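4.2 Counter clearing from a head-mounted view

The second group of tasks tests whether a policy trained only on simulated views can deal with a crowded work surface. We used the Hokance kitchen set, which places everyday objects on a long counter and randomizes their positions, the wall and floor colors, and the lighting at the start of each episode. Objects are allowed to overlap. We did not remove layouts that a person would call messy, as an earlier version of the set did, and this made the tasks harder for every method we tried.

All policies receive one wide-angle view from the head of the robot, together with the joint positions of both arms. No wrist views are used. The view is passed to the encoder with its distortion left in. Correcting it first cost us part of the counter on the near left side, and that is where many of the grasps take place. Figure 3 shows a view from the head, with the left gripper just above a flat black object on the counter and the right gripper held upright over the floor. 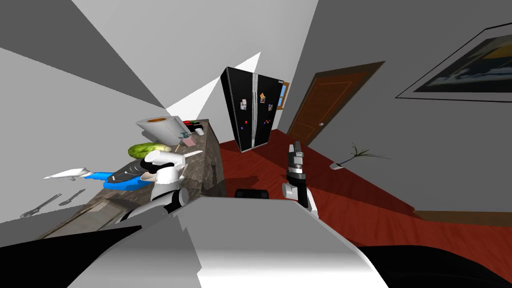 Figure 3. Head view in the simulated kitchen. The image is given to the policy without correction for distortion.

Does the policy need depth input to choose a grasp height? In our tests it did not - adding a depth channel left the success rate unchanged on flat objects and lowered it slightly on tall ones.

Training used 3770 simulated episodes, collected by teleoperation in the Villalobos interface. Tetteh Ofori and Orhun Akbulut recorded all of them. Episodes in which the operator dropped an object were kept if the object was later picked up again, and 174 episodes were set aside for validation. Each method was then run on the same 100 test layouts, none of which appear in the training data.

We compare against Brudov, a two-stage method that first predicts a grasp point and then plans an arm path to it. Brudov does well when objects are far apart. When one flat object lies partly under another, it tends to pick a point on the shared edge, and the gripper closes on both. Our policy makes this mistake less often. Its most common failure is a late one: the grasp is good, but the arm lifts too slowly and drags the object against its neighbor.

The inactive arm also matters. In early runs we left it free, and it drifted into the view and hid part of the counter. We now add a small penalty for moving the inactive arm away from its start pose. The weight of this term is the same for all tasks and was not tuned again for the results in Section 4.3.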